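Cledska 양팔 정리 실험, 자주 받는 질문

메일로 비슷한 질문이 계속 와서 한곳에 모아 봤어요. 논문에 다 못 쓴 얘기도 좀 섞여 있습니다!

Cledska가 정확히 뭔가요?
양팔 로봇이 사람 시연을 보고 설거지 후 정리 같은 일을 배우게 하는 모방학습 방법이에요. 핵심은 두 팔의 동작을 한 덩어리로 예측하되, 지금 어느 팔이 일을 이끄는지를 따로 추정한다는 점입니다. 이 부분을 저희끼리는 Satside라고 불러요.

데이터는 얼마나 썼나요?
원격조종으로 모은 시연 3,486개요. 처음엔 500개면 되겠지 했는데... 접시를 세우는 동작에서 완전히 막혔습니다. 그릇 쪽은 그 정도로도 꽤 괜찮았고요.

왜 하필 접시랑 식기 건조대예요?
접시는 얇고, 살 사이 틈은 좁고, 각도가 조금만 틀어져도 걸려요. 그릇은 대충 잡아도 되는데 접시는 그게 안 통하더라고요. 둘을 한 작업대에 같이 두면 정책이 물건마다 잡는 법을 바꾸는지 바로 보여서 좋아요. 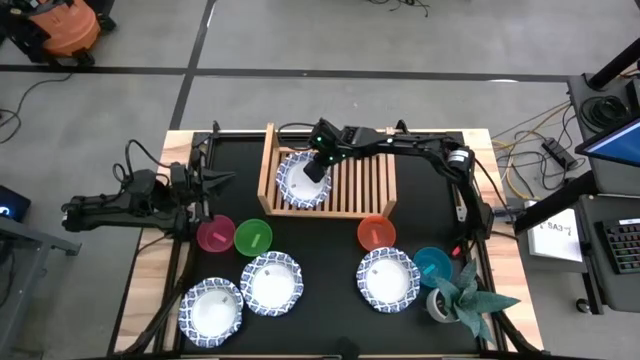

나무 건조대에 세워진 접시와 그 위의 오른팔 그리퍼. 왼팔 그리퍼는 분홍 그릇 가까이에 있다.

화분은 왜 올려 두나요?
방해물이에요 ㅎㅎ 잎이 넓으면 물체 윤곽을 가리기 쉽거든요. 옮기라는 지시는 한 번도 주지 않습니다.

성공률은요?
접시 세우기만 보면 69%입니다. Satside를 빼면 21%p 떨어져요. 실패는 대부분 접시 아래쪽이 살에 걸리는 경우였고, 이건 저도 아직 뾰족한 답이 없어요. 손목 힘 센서를 붙이면 나아질 것 같긴 한데 아직 해 보진 못했습니다.

두 팔이 부딪히진 않나요?
초반엔 꽤 부딪혔어요. 지금은 Lanz라는 안전 계층이 팔 사이 거리를 보고 속도를 줄여 줍니다. 대신 동작이 좀 답답해 보일 때가 있어요.

코드는 언제 공개하나요?
학습 코드는 5월에 올릴 계획이에요. Clistavton 데이터셋은 라벨 정리가 덜 끝나서 그다음이 될 것 같고, 준비되면 이 페이지에 링크를 걸어 둘게요.

마지막 수정: 2025년 1월 16일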